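About Tasel

Helping smaller shops and schools plan for their first robot, and their second

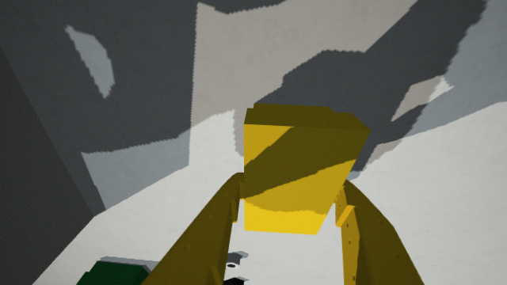

A simulated gripper holding a yellow block, from our planning work.

Welcome, and thank you for stopping by to find out who we are. Tasel is a small planning firm in Lododdale. We help people work out what automation equipment to buy, when to buy it, and how to pay for it without lying awake at night. We don't build robots and we don't sell them. We take no commission from anyone who does, which has made for a few short phone calls over the years, but it lets us tell you exactly what we think when you ask whether the cheaper arm will do. (Quite often it will.)

How we got started

Before there was a Tasel there was a packing shop in Hostau that had bought a very handsome robot cell and had nowhere sensible to put it. The floor needed work, the air supply was too small, and the budget had been spent down to the last dollar on the machine itself. A couple of us were called in to help sort it out, and we spent most of a spring moving walls around on paper. By the time the cell was running we had a thick folder of notes on everything that should have been in the original budget and wasn't. That folder became our first planning workbook, and the workbook, after a good deal of rewriting at a borrowed kitchen table, became the company.

We still have the folder. It has coffee on it, and it still gets taken down from the shelf when a new customer says the words "and then we just plug it in."

What we do all day

Most of our customers come to us with a job in mind and a number in mind, and the two have never met. Somebody wants parts lifted from a tray and set in a box, say, and has been told that a certain amount will cover it. We sit down with you and go through the job slowly, one motion at a time, and then we try it out in simulation before you sign for anything. A block, a pair of fingers and a plain white surface can get a planning conversation a surprisingly long way. You can talk about how big your parts are, how the fingers should close on them, and whether you really need the fancier gripper, all while the only thing being spent is an afternoon.

A simulation won't settle everything, and we will say so more than once. Real parts have grease on them and real floors slope. When the time comes for a trial with actual hardware, we help you write down what the trial is meant to show, so that you and the seller are looking at the same page when it's over.

After that comes the budget, and this is the part we love best (we know, we know). Our worksheets have lines for the things that tend to get forgotten: guarding, wiring, spare fingers, training time, the weeks when the old way and the new way have to run side by side, and the service contract once the first year is up. We also plan for the end of a machine's life. Some of the plans on our shelves now run all the way out to 2038, with the replacement years penciled in — it's a comfort to see them there, even if the pencil gets rubbed out and moved a few times.

The Lytvynenko Plan

If you have heard of us at all, it may be through the Lytvynenko Plan, our shared budgeting program for schools and very small shops. Members pool their questions, borrow one another's worksheets, and ask for quotes at the same time of year, usually in April, so that sellers can answer a whole group at once. Joining costs $200 a year. That covers the workbook, a planning session with us, and as many follow-up questions as you can think of. We now have almost 310 members, and they are a generous bunch who will tell you very frankly what they wish they had bought instead.

Where to find us

Our office is upstairs, over the old seed store in Lododdale, and the stairs are steep. If stairs are a trouble, please say so when you write and we will gladly come to you, or meet in the library across the road, where the chairs are better anyway. First visits are free and usually run longer than we promised. Bring your floor plan if you have one, your last few quotes, and any drawing of the part you'd like moved, even if it's on the back of an envelope.

Write to us through the contact form and tell us what you're hoping to do. We read every message, and we try to answer within the week.

Page last updated 15 October 2026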